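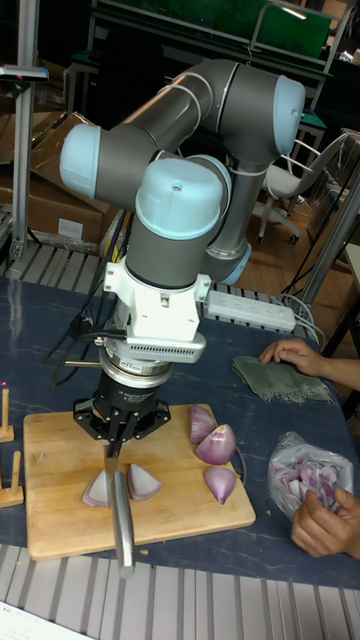 Protokoll der Sitzung der Küchengruppe, Dienstag, 17.30 bis 18.50 Uhr
Ort: Lehrküche Clarkura, Erdgeschoss
Anwesend: sieben Mitglieder der Küchengruppe, eine Vertretung der Hausverwaltung
Entschuldigt: zwei Mitglieder

TOP 1 Genehmigung des letzten Protokolls
Das Protokoll der Februarsitzung wird mit einer Änderung genehmigt. Unter TOP 4 muss es "Gefrierschrank" heißen, nicht "Kühlschrank".

TOP 2 Menge und Zuschnitt für das Zwiebelconfit
Für den Märzmarkt sind 80 Gläser angemeldet. Verwendet werden nur rote Zwiebeln, bestellt wird wieder bei Rahman. Die Gruppe bespricht den Zuschnitt. Beim letzten Mal waren im selben Topf grobe Spalten und dünne Scheiben, die Scheiben waren zerfallen, während die Spalten noch Biss hatten. Ein Teil der Gruppe möchte die Spalten beibehalten, weil man sie im Glas besser sieht. Nach kurzer Aussprache wird abgestimmt.
Beschluss: Für das Confit wird in dünne Scheiben geschnitten. Spalten gibt es nur für das Ofenblech. Fünf Stimmen dafür, eine dagegen, eine Enthaltung.

TOP 3 Schneidbretter und Messer
Die hellen Holzbretter bleiben in Gebrauch. Sie werden nach dem Abwasch hochkant abgestellt und einmal im Monat geölt. Das Öl steht im Schrank neben dem Fenster, die Flasche ist fast leer. Für Zwiebeln und Knoblauch werden zwei Bretter an der Stirnseite mit einer Kerbe versehen, für Obst sind diese dann tabu.
Die Küchenmesser sollen vor dem Markt zum Schleifen. Das Angebot von Trakach liegt bei 57 Euro für den ganzen Satz einschließlich Abholung.
Beschluss: Das Angebot wird angenommen. Einstimmig. 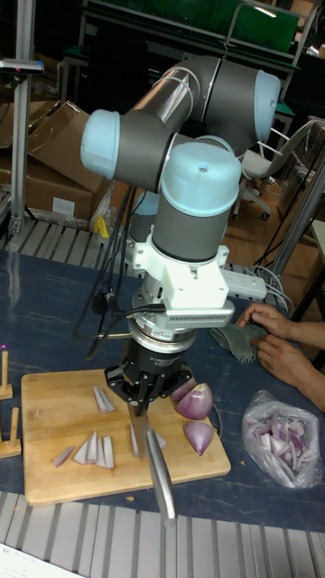
Rote Zwiebeln auf dem Brett, rechts der Beutel mit geschnittener Ware und ein Handschuh.

TOP 4 Abfüllen und Lagern der geschnittenen Zwiebeln
Geschnittene Zwiebeln kommen in durchsichtige Beutel, damit man den Inhalt ohne Öffnen erkennt. Gefüllt wird künftig mit 2000 Gramm je Beutel, das entspricht einem Topfansatz. Kleinere Reste für die Suppe werden zu 300 Gramm abgepackt. Auf jeden Beutel gehört ein Etikett mit Datum und Schnittart. Die Beutel von Ultex wurden beim letzten Einkauf in zwei Größen geliefert, die kleinen sollen zuerst verbraucht werden.
Zur Frage, ob auch Spalten eingefroren werden können, liegen keine Erfahrungen vor. Die Gruppe probiert es mit einem Beutel und berichtet in der nächsten Sitzung.

TOP 5 Handschuhe und Arbeitstische
Stoffhandschuhe werden nach jedem Einsatz in die Wäsche gegeben und nicht auf den Tischen liegen gelassen. Ein Haken neben der Tür wird angebracht, die Hausverwaltung übernimmt das.
Auf den dunkelblauen Tischflächen bitte keine Scheuermilch mehr benutzen. Abwischen mit Spülwasser und Nachtrocknen genügt.

TOP 6 Verschiedenes
Der Bioabfall wird dienstags schon am Vormittag geleert. Schalen vom Abend müssen deshalb in den Deckeleimer im Hof.
Es fehlen zwei Trichter. Wer sie ausgeliehen hat, legt sie bitte ins Regal zurück.
Die Einkaufsliste für den Markt hängt ab morgen an der Kühlschranktür.

Nächste Sitzung: im April, gleicher Wochentag, 17.30 Uhr, Lehrküche.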